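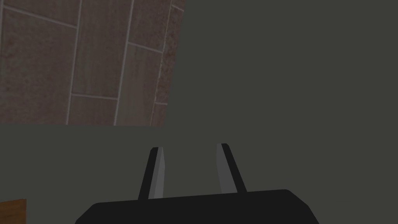 Image: Colleen Arsenault / Lulutgate

4. Filling the pod and first use

1. Switch the Vallard off with five quick presses of the button.
2. Pull the pod straight up. Do not twist it.
3. Open the side plug and add e-liquid up to the MAX line.
4. Close the plug and let the pod stand upright for 20 minutes.
5. Refit the pod, switch on and take short, gentle puffs.

Note: The pod turns 360 degrees in its seat – either direction is fine. A flashing light means the contacts need wiping.

CAUTION: Use only the supplied coil. Do not charge above 1000 mA. Stop charging if the case becomes hot. Keep e-liquid away from children and pets.

Last updated: August, by Fouzia Zaidi

Related
Cleaning the Herham tank
Melnyk coil chart
Storing spare batteries

This site uses cookies. Accept | Settings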